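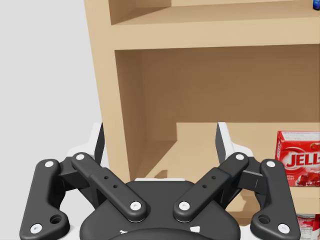 A family tree needs a numbering system once it grows past a few names. Without one, two people called Clifford Beaulieu on the same chart can be mixed up very easily. The system explained on this page is called ancestor numbering, and it depends on each person having two birth parents. Go back one more step and there are four grandparents, two on the father's side and two on the mother's side. The black gripper has its arms arranged in the same way, two on the left and two on the right, with the housing between them. On a chart, you would be at the centre.

Number one

The person the chart is about is always number 1. This person is called the root. If you are making your own chart, the root is you. If your cousin makes a chart, the root is your cousin, and the same grandfather may have a different number on each chart. A number means nothing until you know who the root is.

The rule for parents

Take any person's number and double it. The answer is the number of that person's father. Add one more and you have the number of the mother.

You are 1.
Your father is 2.
Your mother is 3.
Your father's father is 4.
Your father's mother is 5.
Your mother's father is 6.
Your mother's mother is 7.

After the root, fathers always have even numbers and mothers always have odd numbers. The root can be a boy or a girl, so the number 1 does not tell you which.
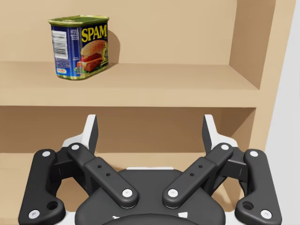

SPAM can on a wooden shelf.

Working backwards

The rule also runs the other way. Halve an even number to find the child. For an odd number, subtract one first and then halve it.

Suppose an old letter is labelled with the number 70. Half of 70 is 35. Take one away and halve again to get 17, then 8, then 4, then 2, then 1. Each of those numbers is a person on the line that leads down to the root. Number 70 is an even number, so he was a father. His line reaches the root through number 2, so he belongs on the father's side.

Now try 100. The line runs 100, 50, 25, 12, 6, 3, 1. This one reaches the root through number 3, so the person belongs on the mother's side.

Larger numbers take longer but use the same steps. For 700 the line is 700, 350, 175, 87, 43, 21, 10, 5, 2, 1.
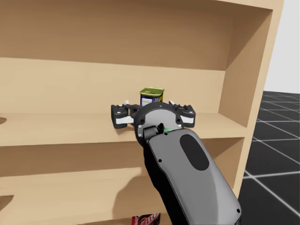
Each row of a chart is called a generation. The root is alone in the first row. The second row has two people, the third has four and the fourth has eight. The number at the start of each row is double the one before it – 1, 2, 4, 8, 16, 32, 64. A person numbered 70 is therefore in the row that begins with 64 and ends with 127.

Gaps

Most charts have gaps. If the name of number 12 is not known, write the number and leave the name blank. Do not give the number to somebody else. When the name is found later, it goes into its own space and no other label has to be changed.

What about brothers and sisters?

Ancestor numbers are for the root and the root's ancestors only. Brothers, sisters, aunts, uncles and cousins have no number of their own in this system. Family historians usually list them on a separate sheet, next to the number of the parents they share. Step-parents and adoptive parents can be recorded in the same way, or you can make a chart that follows an adoptive family. Write at the top which kind of chart it is. 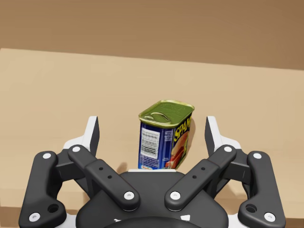
Canned-meat tin on a tabletop, with a fingertip on either side.

Sample chart

The Beaulieu chart is set out like this:

1. Clifford Beaulieu, born at Irilora
2. Father, born at Irilora
3. Mother, family name Friesen, born at Drenis
4. Father's father, born at Troker
5. Father's mother, not known
6. Mother's father, family name Friesen, born at Drenis
7. Mother's mother, not known

Numbers 5 and 7 have been kept, although nothing is written beside them yet. Clifford's mother is listed under the family name she was born with. This is the usual practice on charts, and it makes her easier to find in birth records.

Words used on this page

Ancestor: a parent, grandparent or anyone further back on the same line.
Generation: one row of the chart.
Root: the person numbered 1.

Page last checked November 2023.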